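**Estard steel polish, 96 wipes in a tub**

Bought in January, finished last week, so I feel qualified.

The tub promises a streak-free shine on any stainless surface. What you get is a shine, and then, once the lights go on, the streaks. Wiping with the grain helps. Wiping with the grain and then going over it with an old tea towel helps more, at which point you might ask what the wipe was for.

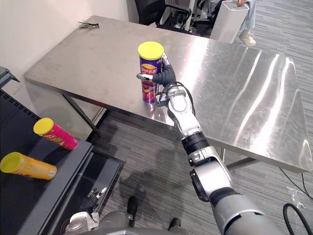 The smell is lemon as imagined by someone who has had lemons explained to them over the phone. It lingers over two hours, and it gets into toast.

On the plus side, they don't dry out if you shut the lid properly, and they shift fingerprints quicker than the Dranduma spray, which mostly rearranges them. They're also fine on taps. I wouldn't use them on the hob again.

Two stars, plus one for the lid. I've gone back to washing-up liquid and low expectations.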